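We use cookies to remember your settings and see which pages get read. Accept | Manage choices

Filed under: Grants, Mining & Nodes, Progress notes

Orard, second progress report (through August)

Hello again to everyone at the Brodach fund! Last time I promised you a shorter report and a working payout ledger, and you're getting both, more or less.

Quick refresher, as I know you have a pile of these to read. Orard is the little mining pool for people with one or two old graphics cards and no wish to join one of the giants. Your grant pays for the server and for my evenings. When I last wrote we had 143 miners signed up, and we've now gone past 300, which made me very happy and then broke the database (it was counting shares one row at a time, my own fault, I wrote it at two in the morning).

So most of July went on that. Shares now get bundled every 6 minutes before they're written down, and the server is back to being bored. Payouts go out once a day and the ledger is public, so anybody can check my sums. Two people already have, and one of them found a rounding mistake in the fees. I've paid back the difference out of the pool's share, not out of the grant.

The wallet side is slower. I'd planned to use Akolgo for cold storage, but its signing tool won't take our batch format yet, so for now I sign the big transactions by hand on an offline laptop. It works, it's dull, and I don't want to be doing it next year! Lurach looks like a decent second choice and I'll have a test running on it before the next report.

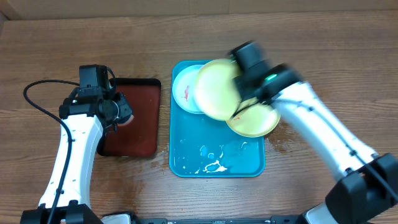
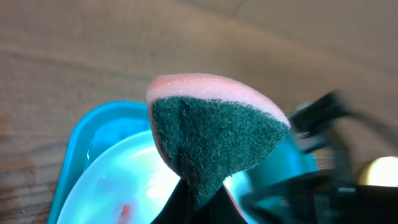 Money: we're under on hosting and over on electricity for the test rig, and the two nearly cancel out. I'd like to move what's left of the travel line into a backup node in another city, if you're okay with that. Just reply with a yes and I'll order it.

Still to do: the new signup page, better emails when somebody's miner drops off, and a proper write-up of the difficulty settings, which I keep putting off.

Recent posts
- Why our fee is a flat fee
- Orard, first progress report
- Setting up an old card for the pool
- Moving the node to a new disk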